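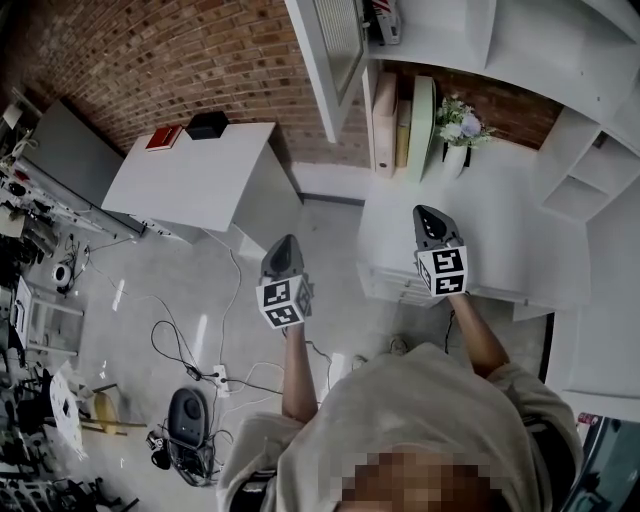

By the brick wall, white cabinets, red book on top of the left one.

September, 4:40 pm

OK, sourdough crackers, round whatever. Baiba wants something we can hand out with the Vinberg cheese and I still think rye is the way to go, so today was all rye.

Mixed two doughs after lunch. Dough A is the old one: 100 g starter discard, 98 g rye flour, 30 g butter, 6 g salt. Dough B is the same but with the butter swapped for the Pallari rapeseed oil, same weight. B came together so much faster! It also felt greasy and kept sliding around under the pin, so I chilled it while I rolled A.

A rolled out nicely, docked it with a fork, brushed with water, caraway on top (too much caraway, I got carried away and then couldn't pick it off). First tray went dark at the back corners before the middle had any snap. Turned the second tray halfway through and it was better. Not great. The oven is just hotter on the left and I should stop pretending it isn't.

B baked up paler and really crisp, but there's a sort of flat taste at the end. Austra tried one and said "needs salt," then ate four more, so who knows. She thinks the flour is older than the bag says. Could be? It did smell a bit dusty when I opened it.

Both are in tins now with the lids taped. Want to see which one goes soft first. Last time the butter ones were chewy by morning and I never wrote down which tin was which (labels on this time, Baiba, I promise).

To do:
try half butter, half oil
thinner!! they're still too thick at the edges
less caraway, maybe flaky salt
ask Austra where she gets her rye

Out of parchment again.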